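How to fix a sticking interior door (without planing it first)

Quick one, written between jobs. Door sticks, you grab the plane, you take off too much, winter comes and there's a gap you can see the hallway through. Seen it plenty. Try the steps below in order and stop when the door swings.

What you need

Screwdriver, a proper hand one. Pencil. Sheet of carbon paper or just some chalk. A few 3 inch screws. Thin cardboard, cereal box is fine. Sandpaper, 100 grit. Candle stub or a bar of plain soap. Maybe a chisel, probably not.

Step 1. Find where it rubs

Don't guess. Close the door slowly and look at the gap all the way around. Should be even, the thickness of a nickel or so. Where it closes up to nothing, that's your spot. Can't see it? Chalk the edge of the door, shut it, open it, look for chalk on the jamb. Mark the spot with pencil.

Rubs at the top on the latch side — almost always the top hinge. Rubs at the bottom on the latch side — bottom hinge set too far out, or the top one pulling away. Rubs all the way down — paint or damp, skip to step 4.

Step 2. Tighten the hinges

Open the door halfway and lift on the knob. Any play? Screws are loose. Tighten all of them, both leaves, top hinge first. If one just spins and spins, the hole is stripped. Pull it, put in a 3 inch screw, same head size as the old one. That goes through the jamb and bites the stud. Snug it up a quarter turn at a time and check the gap as you go, it can pull the whole jamb over and then you have the opposite problem.

Old houses sometimes have nothing solid behind the jamb where you want it. Then it's the toothpick trick: wood glue, stuff the hole with toothpicks, snap them flush, let it dry overnight, put the old screw back.

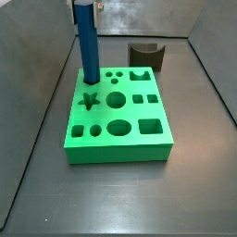 Korkham, 13/02/2020

Step 3. Shim the bottom hinge

Still rubbing at the top? Prop the door on a couple of magazines so it doesn't drop. Take the screws out of the bottom hinge on the jamb side only. Cut a strip of cardboard the size of the hinge leaf, slip it behind, screw back through it. That pushes the bottom of the door toward the latch side and tips the top corner back toward the hinges. One layer first, then try it. Two if you must. Three and somethings else is wrong.

If it rubs at the bottom insted, same thing but shim the top hinge.

Step 4. Sand, a little

Only now. Fold the 100 grit around a scrap block and work the pencil mark, nothing else. Ten strokes, close the door, look. Ten more. Thick old paint gums up the paper fast so have a second sheet ready. House built before 1978? Test for lead first, don't dry sand it till you know.

Rub the bare edge with the candle or soap. Fine for now, but get paint or varnish on it when the weather's dry, top and bottom edges too. Bare edges drink up moisture. A door that sticks in August and is fine by winter is doing exactly that, so don't cut it to fit in August.

Step 5. Check the latch

Moving hinges moves the latch. Door swings fine but won't click? Lipstick or chalk on the bolt, close it, see where it hits the strike plate. Off by a hair, file the plate opening. Off by more, move the plate and fill the old holes.

When to call someone

Cracks running off the corners of the door frame, or three doors sticking at once. That's the house moving, no amount of sanding helps.

Thanks to Rosalie Plattner for the cardboard tip and Davoud Tehrani for catching that I had step 3 backwards the first time. Fixed now. Bifold doors next, when I get a minute.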